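Kopfkissen klumpt nach dem Waschen -- noch zu retten?

Forum > Haushalt & Wohnen > Betten, Bezüge, Kissen

nachteule_54
Hallo zusammen, kurze Frage, muss gleich los. Großes weißes Kissen, 80x80, Federn. Gestern gewaschen, jetzt lauter Klumpen in den Ecken und in der Mitte nix. Trockner lief zwei Mal durch. Wegschmeißen oder geht da noch was? Marke Plestmont, Etikett kaum noch lesbar.

Brotkasten
Nochmal in den Trockner. Niedrige Stufe, Tennisbälle dazu. Zwischendurch raus und aufschütteln. Dauert halt.

Hanne_K
Wieviel Grad hast du gewaschen? Und geschleudert?

nachteule_54
60, Schleudern volle Pulle. War wohl falsch?

Hanne_K
Schleudern bei Federn wenig. Ist jetzt aber passiert. Wichtiger: ist es innen wirklich trocken? Klumpen = meistens noch feucht. Riech mal dran.

Matej_S
Tennisbälle würd ich lassen, die stinken warm nach Gummi und färben manchmal ab. Trocknerbälle aus Wolle, kosten nicht die Welt. Ansonsten Handarbeit. Mach ich bei meinen so:

1. Bezug runter, Kissen flach hinlegen. Klumpen mit den Fingern auseinanderzupfen, von außen durch den Stoff. Langsam, sonst gehen die Nähte.

2. An zwei gegenüberliegenden Seiten packen und zusammendrücken, loslassen, wieder drücken. Wie Akkordeon. Hülle darf dabei ruhig knittern. 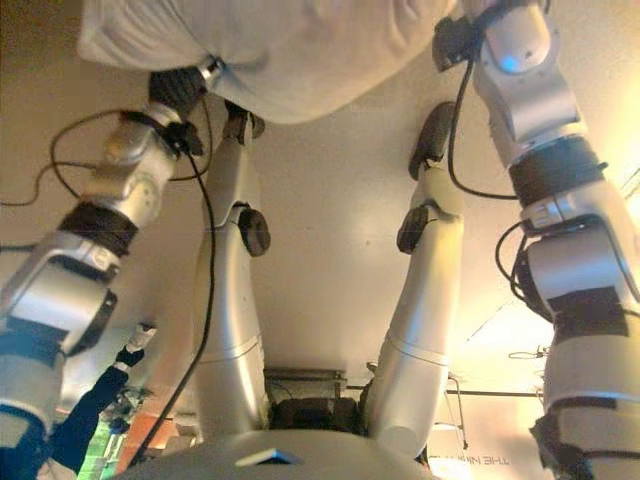
3. Vierteldrehung, dann das gleiche nochmal mit den anderen beiden Seiten. Ecken nicht vergessen, da sitzt das meiste.

4. Über Nacht auf den Wäscheständer, flach, nicht hängen. Morgens wenden.

5. Erst beziehen wenn es sich überall gleich anfühlt. Nicht früher!!

Gruß Matěj Štefanec

Brotkasten
Zu den Tennisbällen -- meine stinken nicht. Seit Jahren die selben. Vorher einmal mitgewaschen und gut.

Matej_S
Dann hast du Glück. Meine haben gelbe Fusseln auf dem Inlett hinterlassen. Nie wieder.

wgeachea
Muss da mal reingrätschen. Punkt 2 bitte NUR bei Federn und Daunen. Bei Schaumstoffflocken oder Latex bringt das gar nix, da reißt man eher was kaputt. Und Hohlfaser klumpt nach ein paar Wäschen sowieso, da hilft auch kein Drücken mehr. Walid Geagea, 32 Jahre Bettenhandel, mittlerweile Rentner.

Hanne_K
Hohlfaser geht schon. Hab vier Stück von Arthorpe, jedes Jahr im März gewaschen, immer noch ok. Auseinanderzupfen und in den Trockner, fertig.

wgeachea
Ok klumpt heisst ja nicht sofort Müll. Aber ob man darauf noch gut schläft ist die andere Frage. Ich nicht.

Hanne_K
Ich schon :)

nachteule_54
Bin wieder da. Also: innen war es noch feucht, Hanne hatte recht. Riecht ein bisschen nach nassem Hund. Ist das schlimm??

Brotkasten
Normal bei Federn. Geht weg wenns trocken ist. Wenn es danach noch mufft, dann weg damit.

wgeachea
Sehe ich auch so. Nasser Hund ist ok, Keller ist nicht ok. Und bitte nicht auf die Heizung legen, auch wenns jetzt kalt ist. Lieber Trockner auf niedrig, dann auskühlen lassen, drücken, wieder rein.

Matej_S
Heizung geht, wenn man ein Handtuch drunter legt und öfter dreht. Aber ja, Trockner ist besser.

ladeck_fan
Hängt sich jemand dran: ich hab ein Ladeck Seitenschläfer, das lange. Passt kaum in die Trommel. Waschsalon?

Hanne_K
Ja, große Trommel. Wenn es in der Maschine schon gequetscht drin liegt wird es nicht richtig ausgespült, dann klebt das Waschmittel in der Füllung und es klumpt erst recht. Extra spülen schadet nie. Und kein Weichspüler.

ladeck_fan
Danke, dann Salon.

nachteule_54
Update: noch ein Durchgang Trockner mit Wollbällen (vom Nachbarn geliehen), dann Akkordeon-Methode vorm Fernseher. Eine Ecke ist noch hart, der Rest schon viel besser. Bleibt jetzt auf dem Ständer bis morgen. Falls es nix wird, taugen die von Hamdy was?

wgeachea
Kenne ich nicht. Schau auf Füllgewicht und ob das Inlett dicht gewebt ist, der Name ist wurscht. Aber eine harte Ecke kriegst du noch raus, zupf die morgen nochmal durch.

Brotkasten
+1. Und nächstes mal Schleudern runter.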